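Evening Tutor for Adult Beginners' Drawing, Hakala House, Flillstead

Part-time, two evenings a week, October start

We are looking for a patient, friendly person to take over our beginners' drawing classes, which have been running at Hakala House for longer than most of us care to work out, and which Maya Moussa is leaving (with our love, and a very large cake) to move nearer her grandchildren.

Our learners are grown-ups of every sort. Some haven't held a pencil since school and arrive quite sure they will be hopeless, and a good part of the job is simply being kind to them until they forget to worry. You needn't have an art degree or a teaching certificate, though do tell us if you have! What we'd love to see is a sketchbook or two of your own, and some sign that you enjoy other people's company at the end of a long day.

You would plan your own lessons, set out the paper and charcoal, and help choose work for our little spring show in the Vikberg Room. Classes last two hours and there are never more than 12 people in a group. Pay is monthly, preparation time is paid as well, and there is a small budget for materials, which Jouko Valtonen in the office guards fairly but will part with if you ask nicely and bring him the receipts. 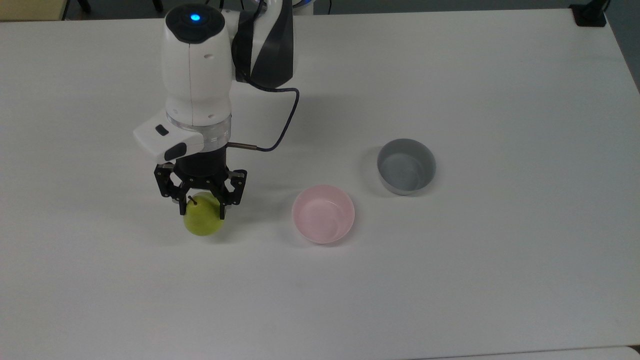

White tabletop and robotic arm, with a blue status light.

To apply, please write us a letter (an email is fine, and it can be as chatty as you like) telling us about yourself and describing one lesson you would enjoy giving to complete beginners. Send it to Pentti Mustonen at Hakala House by September 25, 2020. We'll invite a few people in for tea and a short trial lesson, with Aleksi Kauppinen and a handful of current learners as your class. Travel within the county will be repaid on the day.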